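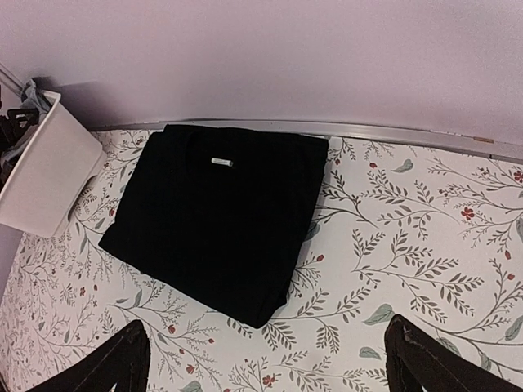 Old leads are still leads: how to write to the people who did not answer

Every dealership which I visit has a list that it does not like to open. It is the list of people who asked about a car in the spring, received a price and a phone call, and then became silent. At the Delstead store this list had more than 1,000 names when we looked at it together. The sales team called it the cemetery. I asked them to stop using this word, at least while I was in the building, and to give me one Saturday morning with the list.

I would like to share with the readers of the Larnano newsletter how we worked, because many of you wrote to me after the March issue with the same problem. The method is slow and it is a little boring. You do not need to buy any new software for it.

First we cleaned. A list of old leads is always dirty. The same person appears with a work email and again with a home email. Some people already bought a car from us, and the salesperson forgot to close the record. This is the worst case, in my opinion. A customer who paid you for a car in June should not receive in August a message that asks if he is still looking for a car. In Delstead we compared the list with the sales records by last name and phone number, and then we read it with our own eyes, line by line. Also we took out everybody who had asked us not to write. Please do this before anything else and do not leave it to the newest employee. If you are not certain what the rules are in your state for emails and text messages, ask your lawyer. I am not one.

After the cleaning we sorted. Most stores sort old leads by age, and I did this also for several years. Now I prefer to sort by the last thing the customer said. Somebody whose last message was "too expensive for me right now" needs a different letter from somebody who wrote "is the blue one still there?" and received the answer after two days. The first one had a problem with money. The second one had a problem with us. And there is a third group, the people who said nothing at all after the first form, and for them you know only the car.

Then we wrote. I will give you the message that we used for the second group, the people we had answered too late. You can change it as you like.

"Hello. In the spring you asked us about a car and we were slow to answer you. I am sorry for this. The car is sold now, but we have a similar one which came in last week. If you are still looking, I can send you the price and the photos. If you already found a car, I am glad, and I will close your file."

It is a short message. It has one apology and one question. There is no button with "ACT NOW" and no countdown clock. The manager in Delstead was afraid that the apology would make the store look weak. We sent it anyway to a small part of the list, and the tone of the answers was friendly. Several people wrote only to tell us that they had bought somewhere else, and they thanked us for asking. I count such an answer as useful work, for now the file can be closed and the salesperson does not call this person six more times.

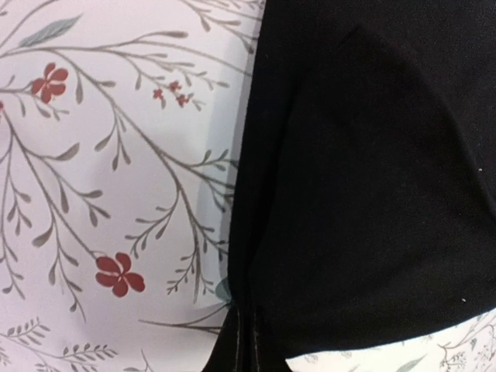 Black cloth and a flowered print.

A word about the speed. When you have a big list it is tempting to push the button and send to all of them in one evening. Please think who will answer the replies. At our Erkadport store they sent everything on a Friday afternoon and went home. On the next morning there were replies, some of them from people who were ready to come in the same day, and the person who knew about the mailing had the day off. So the old leads waited for a second time. I think it is very hard to win back a customer who was forgotten two times by the same store.

My advice is to send about 200 messages in one week and not more, early in the day, and only when the people who must answer are at their desks. Put it on the calendar like a delivery. If the showroom becomes busy, stop the sending and continue the week after. The list has waited for months and it can wait some days more.

What about the telephone? I am often asked this. For the group with the money problem I believe that the phone is better than the email, but only if you have something new to say. A lower payment, a trade-in value which went up, an older model of the same car. If you have nothing new, then do not call. The customer remembers that she told you the price was too high, and when you call to ask if she has thought about it, she hears that you did not listen.

Keep also the name of the salesperson under control. In many stores the person who took the first lead does not work there anymore. A message signed by a stranger which begins with "as we discussed" sounds strange, and some customers will think it is a fraud. Write it openly: "I took over the files of my colleague." It is enough.

For the stores which use Hamdy to keep the customer records: you can make a separate status for the old leads, so that they do not mix with the fresh ones in the daily report. We named ours "second contact." Before we had this, the managers saw a big number of open leads with no activity and became nervous, and the salespeople began to close records only to make the report look good. With the separate status it was calmer. Ask the person who administrates the system for you, it should be a small job.

Last thing is when to stop. We write 2 times to each person on the old list, with a month between, and then we close the file if there is no answer. I know some trainers teach to continue until the customer buys or dies. I do not agree with it. Your store is in a town, people talk with their neighbors, and the woman who did not want a car this year can need one next year.

If you want the texts for the other two groups, reply to this newsletter with the words "second contact" in the subject line and I will send them to you as a plain document. In the next issue I will write about the photos of used cars, and why the picture of the odometer should be near the beginning.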